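Wall panels and a table, part 3

The panels are up. I started at the left return, worked across the long wall and finished around the right-hand corner on Sunday evening. The boards are the full-height white ones from Divwood, fixed to battens, with the joints left open as a thin gray line. I considered cover strips and decided against them. A strip collects dust and has to be painted every time the wall is.

Batten spacing is the only thing I would change. I set the battens for a different board width, found out when the delivery arrived, and had to add 2 more behind the middle joint. That cost an afternoon. If you are ordering from Stolport, get the cut sheet before you drill anything. Their catalog width and the delivered width did not match in my case, and the store's position is that the catalog is nominal.

The table went back against the wall once the panels were fixed. It had been in the hallway since September.

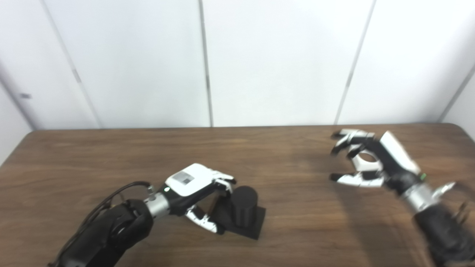
Table back in position, panel joints left open.

The top is wood with a medium-brown finish and the grain running lengthwise. I sanded it by hand and applied Bavalex satin in thin coats, with 30 hours between coats in a cool room. The can says satin, but the result is slightly glossier than I expected and it picks up light in the middle. I left it. Knocking it back with a fine pad would mean doing the whole surface, and a patch would show along the grain.

The back corners are rounded, so there is a small gap at each end where the top meets the wall. A pencil will go down there. I have not found a filler strip I like.

Cost for this part came to 313, not counting the finish, which was left over from the shelves. Screws were from the Tyagi assortment box and the long ones are now used up.

Still open: skirting along the bottom of the panels, and the outlet on the short wall, which needs a deeper box before the cover plate will sit flush.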